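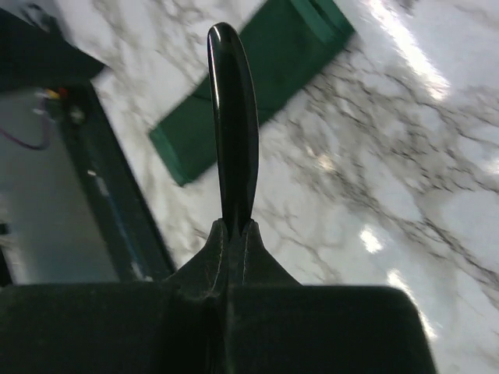 Session 2: White Marble and Its Many Impersonators

Surfaces for Working Kitchens – evening course
Notes by Bujar Todorova

14 shares | 3 comments

Last week we did wood, and most of you went home and oiled something. This week is the white surface with gray veins, the one every client has saved in a folder called "kitchen" or, in advanced cases, "dream kitchen."

Start with vocabulary. When a client says "marble," write down "marble-patterned" until you have touched the thing, read the invoice, or both. The pattern is a look. It can sit on stone, laminate, vinyl film, porcelain or a shower curtain. I have sat through a long meeting on sealing schedules for a countertop that was later found to have a peeling corner.

Reading the veins

Veining has direction. Diagonal is the usual choice for a worktop, as it hides a seam better than lines running square to the edge. It also has density: some parts of a surface will be a web of fine crooked lines, and other parts will be soft gray cloud with hardly a line in it. Clients choose from a sample the size of a playing card and are then hurt to receive the rest of it.

Ask to see the full sheet or slab. If it's a print, ask for the repeat length. Our practice sheet, the Urnura, repeats every 1740 mm, so on any run longer than that you'll meet the same vein again. Once you have met it you will look for it every morning while the coffee brews. Flip alternate sheets end for end if the maker allows it. Ovton does. Gashi says no in the manual and yes on the phone, so get it in writing.

What goes on it

Real marble etches. Lemon, vinegar, wine and tomato all leave a dull mark, and sealer slows staining but does very little about etching. Say this out loud to the client before the deposit. Then say it again in the email.

Laminate doesn't mind the lemon but does mind the hot pan. Film minds the pan, the knife, the steam from the kettle, and in my rental, July.

Crumbs: a pale surface shows coffee grounds and hides flour and salt. A veined one also hides hair, which you may file under advantages or not, depending on who you cook for.

Cleaning, all types: warm water, a drop of dish soap, soft cloth, dry cloth. The Drendix spray in the supply closet is for the sinks. Please stop using it on the samples.

Light

Look at the sample flat, at counter height, under the lamp that will hang over it. Warm bulbs around 3000 K pull a cool white toward cream. Standing it upright against a window tells you how it will look as a wall – useful if you are selling a wall.

For Thursday

Bring 2 samples of the same pattern in different materials, unlabeled. We'll swap and guess. Last term I got mine wrong, and would like the rest of you to have that experience.

Read the pages on edge profiles. Skip the part on waterfall ends, which we'll get to once everybody can cut a straight one.

Related
Session 1: Wood, Oil and Regret
Session 3: Edges and Seams
Backsplashes: How High Is High Enough
Supply list, revised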